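**Project report: site visit, Stemitz open day**
Damián Arellano, group 4
April 13, 2023

Went to Stemitz for their open day, demo slot 2. Group was me, Caoimhe Breathnach and Joris Vermeulen. Goal for our project: see how a two-arm robot gets tested in simulation, so we can decide if we do our own sorting task in sim or on the real bench.

Dirk Verbruggen ran the demo. Short intro, then straight to the screens. Everything ran in their simulator, called Skendier. White robot, two arms, one room with a table and a wood floor, small things on the table. Same room gets reused for every task so results can be compared.
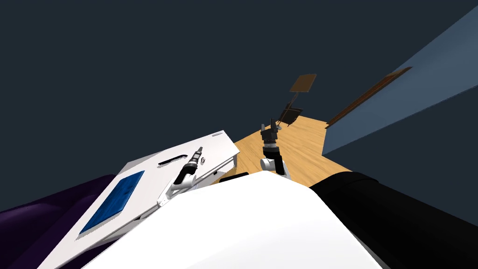
Task list for one batch is 40 episodes. Each one starts with the objects in slightly diffrent places. Dirk said a full batch takes 13 minutes on their machine, way faster than our laptops (Joris tried something similar last week, gave up).

Notes from the talk:

- camera views are saved along with joint positions
- a failed grasp still gets kept, just labeled
- shadows are on because the vision model trained without them did worse
- operator can step in by hand, they try not to

Caoimhe asked about the views from the robot's own head. They tilt a lot and I had trouble telling which way was up. Dirk said you get used to it. The model doesn't care.

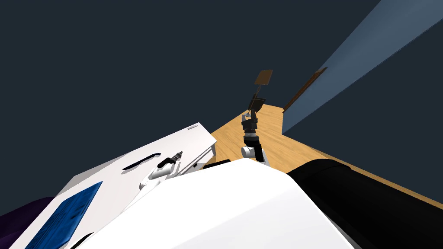 *Fig. 2. Skendier view with both arms, table at left.*

After the break Jeanine Brouwer did the part on gripping. This was the most useful for us. Two flat fingers, parallel jaw, so no fancy hand. Thin things and hollow things are the hard ones. A ring shape can be grabbed by the rim or around the outside and the planner has to pick one. Long thin objects depend on the angle you come in at.
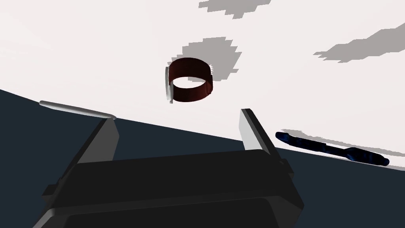 She gave us one number to compare with: 178 good grasps out of 830 tries for their first planner, before any tuning. Thats 21%. Newer one is better but she didn't have the figure with her, will email it.

**What we take from this**

1. Start in sim. Real bench later if there is time.
2. Keep the object set small. Include one ring type thing.
3. Log failures from day one.
4. Ask Koyama lab if we can use their desktop.

**Still open:** license for Skendier (student version?), who writes the grasp section, Joris has the rest of the notes and needs to upload them before the April review.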